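Notebook, Pindholm bench, January

9:40. Reran the Tallia grasp-state estimator on the two-gripper fabric set. Krasniqi release notes claim the new weights "handle deformables." I'd like to see that in the logs before I believe it.

Set is 576 clips. Dropped 34 with bad timestamps, leaves 542. Threshold unchanged from the last run, same seed, no tuning on my side.

11:15. Results are in. Estimator reports "stable grasp, both sides" on 219 clips. I started reading through those by hand and got annoyed fairly quickly. The label goes high as soon as jaw width stops changing. With a rigid part, fine. With anything that has a deep pile the jaws stop closing well before you can say what is being held, or how much of it. Confidence on these is 0.9 and up, so raising the threshold won't help.

Also suspicious of the contour step. It wants one closed outline per object. Fold the thing over and it either fills in the gap or splits the item in two, and the planner downstream happily takes whichever it gets. Pelurville had the same complaint with towels and was told to add more data. They added 1000 clips. I have not seen a before/after number from them and I'm not going to assume there is a good one.

Pulled one for the bug report:

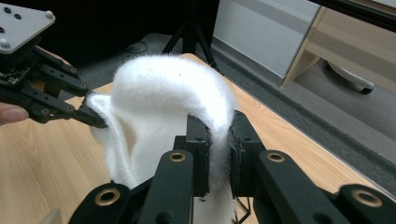

White fluffy piece, pinched by both grippers, arch between them. Contour step returns two objects.

Things to try, cheapest first:
– turn off hole filling and see what the planner does with an open outline
– feed the mask in directly, skip contours
– log jaw width and mask area together, check whether the stable flag follows anything except width

2:30. Hole filling off. Planner throws an exception on open outlines, so that path was never tested. Filed it. Mask-direct needs a change to the message type, will do that on a branch and not touch the bench config.

Not updating the weights on the other station until the 219 are all read.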